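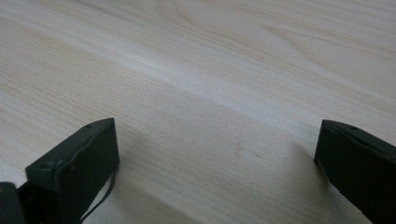

Flellesholm, September 20, 2020

I pay for four streaming apps and I still couldn't watch the one movie I wanted last night. It was on Foltance in the spring, then it hopped over to Lirnent, and now it's only on some add-on channel you can't get unless you already have the premium plan. I gave up and read the back of a cereal box.

I'm old enough to remember when the pitch was simple: drop cable, pay for 2 apps, keep the change. I did it, and I was pretty smug about it too! Then every studio wanted its own app, with its own password and its own way of hiding the "cancel" button (Lirnent's is under Household, of all places).

My list on Foltance had 400 titles on it at one point. I went through it last week and page after page said "currently unavailable," with a cheery little button offering me something similar. I don't want something similar. I put that one on the list for a reason.

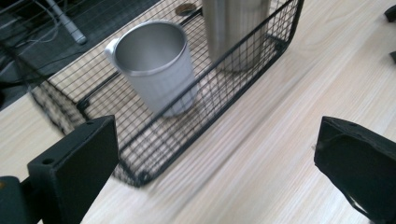

And don't get me started on "buying" a digital movie, where you hand over your money and the thing can still vanish when a license runs out 30 days later. If a store sold me a lamp and came back for it, I'd call the police.

So I've gone back to discs, the used ones, from the shop on Lysenko Street. They're cheap, they play when the internet is down, and the commentary tracks are still on there. Foltance can email me all the "we miss you" offers it likes. I'm keeping one app for the kids' cartoons and the rest are gone by November.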